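The Brendusar Crossing

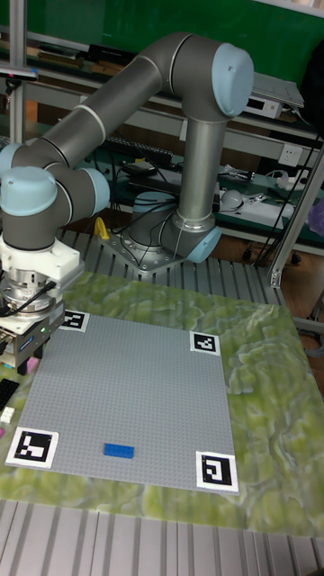

How long had the ferry been late?

Since a little after four, according to the board, and the board was run by the same people who ran the ferry.

Ju-won Yoo had bought his ticket from a man in a Falier jacket who called the crossing "thirty-six minutes, dock to dock". Yoo had heard that sort of number before. He wrote it on the back of the ticket so that he could be annoyed by it later.

"You're going over for the spring," said the old man on the bench beside him.

"What spring?"

"The healing one, at Vostelar. Everyone who goes over in February goes for the spring."

"I'm going to value a piano."

The old man, whose name was Cornel Avram, seemed to find this very sad. He had been over himself, he said, for his knee, and had come back up the ramp like a boy. Yoo looked at the knee. It was stretched out stiffly in front of him and had a stick leaning on it.

"When was this?"

"Twelve years ago."

"And since then?"

"Well, it wears off," said Avram.

The rain came in sideways under the roof. Yoo moved his bag. Mrs Baek, who owned the piano, had written that it once belonged to a duke. Her second letter said a count. He had seen 193 pianos in his working life and a good third of them had come down from somebody with a title, which was more titles than he thought the country could have managed.

"What did they charge you for the water?" he asked.

"The water's free. You pay for the cup."

"And do you keep the cup?"

Avram thought about it. "No," he said.

A light showed out past the breakwater, went away, and showed again lower down. The man in the Falier jacket came out and said that would be her now. It looked to Yoo like a buoy. He said so, and the man went back inside.

"You could try it anyway," said Avram. "While you're there. What's wrong with you?"

"Nothing's wrong with me."

"There you are, then. It'd have less to do."

Yoo turned his ticket over, crossed out the thirty-six and put it back in his pocket.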